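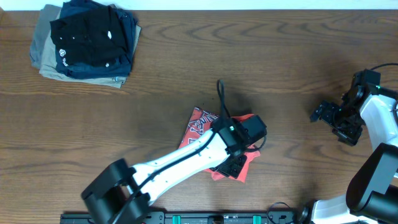
Smell of old cupboard in everything I own — help please!

Posted by Eluned Hughes, August 9, 2026

Hello all, I hope someone kind can point me in the right direction. We moved to Birnville in January, into a lovely old terrace with a deep built-in cupboard on the landing, and I was so pleased with it that I filled it up the very first evening. Now everything that goes in comes out smelling of, well, cupboard. My T-shirts go away fresh off the line and a fortnight later they smell like a church hall. I've tried lavender bags (lovely, but now it's a church hall with lavender in it) and a tub of those moisture crystals from Kovács on the high street. The back wall is an outside wall and feels cold to the touch. Is it the clothes, the wood or the house?

Albertina Garcia
199 helpful votes

Oh, I do feel for you, we had just the same at my mother's! I'd say it's the wall. Warm air from the bathroom drifts along the landing, gets into the cupboard and settles on the cold bit at the back, and then your clothes sit there soaking it up. Take everything out, wipe the inside down with white vinegar and water, half and half, and leave the doors open for a few days. When you put things back, keep a hand's width between the piles and the wall. We screwed a few battens across ours so nothing could be pushed right to the back, and I wish we'd done it years before. Do check the gutter outside too — ours had been dripping down the brickwork all winter.

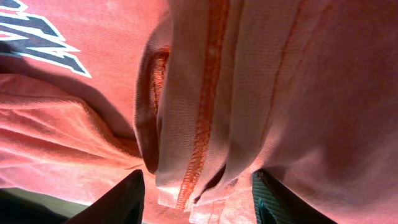 Page 5 of 9

Berwyn Kemeys

Bicarb in a saucer. Change it monthly.

Miroslava Kratochvíl

Albertina is right about the wall, but please don't forget the clothes themselves! Anything that's been in there for months wants a proper wash before it goes back, and go easy on the softener, as it can leave a coating that holds on to smells. Sweatshirts and other thick things take ages to dry at the seams, so I feel under the arms and round the neck before I fold anything. If the smell is still there after all that, have someone look at the wall with a damp meter. Ours cost us a new bit of pointing and two afternoons of dust, and the cupboard has been fine ever since.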